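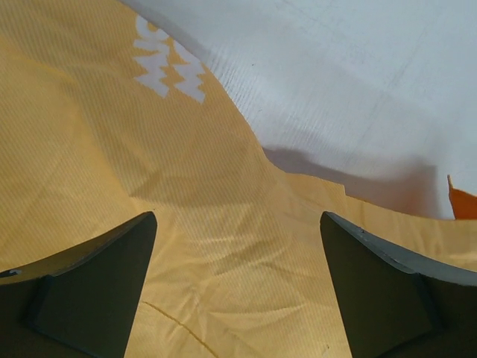
Bedding month at Dolleck Wash

June 14, 2021

Quick one this time, the Zunley store has a dryer man coming at noon and I still have the change machine open on the floor. So. Bedding.

We did comforters in April and a lot of you came in for it, more than 199 comforters through the two big front loaders, and then nearly everyone asked me the same thing at the counter. What about the pillows. And the cases, the printed ones, why do they crack. Answers below, in no order really.

Pillowcases first. Sweat, face cream, hair stuff. All of it goes in the case and stays there. Once a week if you can stand it, twice when it's hot out. Warm water is fine for plain cotton. Don't pour in extra soap, the case just comes out stiff and then you think it's dirty again. Half the line on the cap. I have said this before and will say it again in August.

Face cream stains, the yellowish ones: dish soap, cold water, rub it with your thumb, leave it while you load the rest. Then wash like normal. Don't put it in the dryer till you've looked at it in good light. Heat sets that stuff and then it's yours forever.

Colors. Deep colors and golds will bleed the first couple times, some of them. Wash new ones alone or with old towels you don't care about. A lady at the Darkance Street store had seven white undershirts come out peach. Not our machine! We checked.

Printed cases, same deal as a printed T shirt. Inside out, cold, low heat, out of the dryer before it's bone dry. No softener on prints, it dulls them. Never iron straight on the lettering, put a dish towel over or iron from the back. If it's already cracked, nothing fixes it, sorry, I get asked every week. You can slow it down is all.

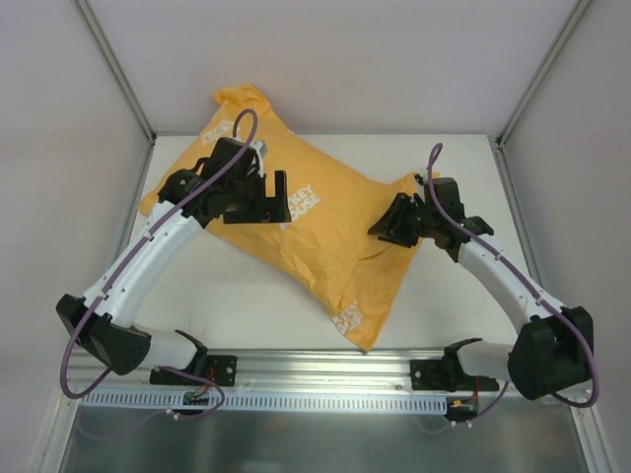
White print on yellow. Inside out and cold for these.

Zippers and flaps. Zip them up before they go in. An open case swallows socks, and once a remote control, which we still have behind the counter at Darkance Street if it's yours. Shake everything out before you leave, feel down in the corners.

Now actual pillows. Check the tag. Most of the polyester ones can go in a front loader, two at a time so the drum balances. One pillow alone will bang around and the machine stops mid spin and you come get me. Foam does NOT go in. Not the washer and not the dryer either. Foam you spot clean with a damp rag and leave by a window. Feathers are OK if the seams are good, so look at the seams, all the way round, because I spent a whole Sunday night in April with a shop vac and I am not doing it again.

Extra rinse on pillows, always. They hold soap like a sponge. The button is on the left of the panel on the new machines, on the old ones you have to put in more quarters, I know, I know.

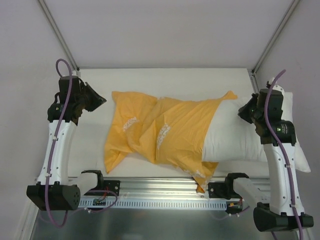

Drying is where people give up too early. A pillow feels dry outside and it's soaked in the middle. Low heat, two clean tennis balls (we have them at the counter, bring them back please), stop half way and punch it around some, then go again. Budget 58 minutes at least, sometimes a second round. Then leave it out bare on a shelf or a chair at home, don't cover it right off. When you do get to the case, bunch it up first like the yellow one there, and work it along from one end, with the other end of the pillow still sticking out in the open. Goes a lot quicker then trying to drop the whole pillow down the hole. Wrinkles don't matter, they shake out, or they don't.

How long do pillows last. Fold it in half. If it just lies there folded, time for a new one. Old ones make good dog beds. Zunley has an animal shelter bin by the back door, washed pillows only, no feathers. They've been real good about picking up.

Wash and fold customers: bedding is now a 48 hour turnaround instead of next day. Too much of it coming in, we can't fit it. Shirts and regular stuff stays next day. If you have guests coming and you're stuck, call and ask for me, I'll see what I can do but no promises on king size.

Other things. The Fakir detergent sheets are back in the vending machine, both stores, unscented only for now. Machine 7 in Zunley is out till the part comes. Parking lot at Darkance Street gets restriped this week so come in from the alley side. Lost and found is overflowing agian, mostly baby socks and one very nice gray blanket. It goes to the thrift store at the end of the month.

Next issue is sleeping bags. Send me your questions or leave a note at the counter.

Nuwan Kumarasinghe
Dolleck Wash, Zunley and Darkance Street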